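Packing cell with two arms: what happens to the hand packers?
Posted in Workplace Automation, February

We kit mixed snack orders by hand, 528 kits a shift. Management wants a two-arm table from Clistix to take over tray loading. I run the line and need to know what the packers will be doing afterward, and whether their rate targets should change.

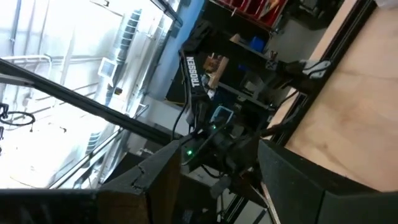 View across the cell, with the TROSSEN arm at center.

Packets come in bags and pouches of several sizes. The integrator says 500 sample picks per item before go-live.

Posted by caron_line2
We made this change at the Caron site. Packers moved to staging and exception handling.

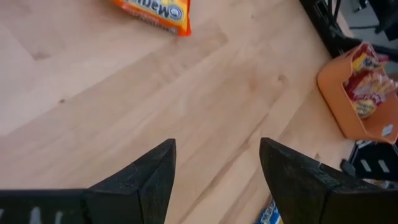
Glossy wrappers gave us the most trouble. Expect one person per table clearing mispicks for the first 2,000 cycles. Drop the individual rate targets during that period, or people will reach in to keep the count up. Reaching in has to mean a stop, every time.
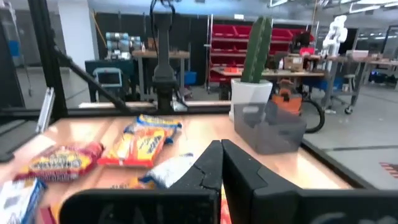

Write the staging job down as its own position with its own pay grade. We did it late and lost two good packers.

Posted by dultov
Depends on the product. Flat packets are easy.

Posted by Cokine
Ask for the fault log before you agree to any staffing number. Ours had over 3,120 entries, mostly double picks from overlapping packets.
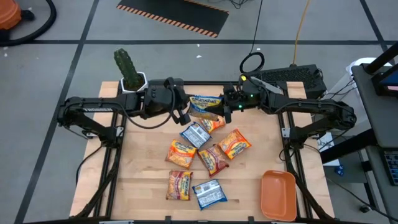

Spacing them out by hand fixed most of it, but that is labor too, so put it in the time study.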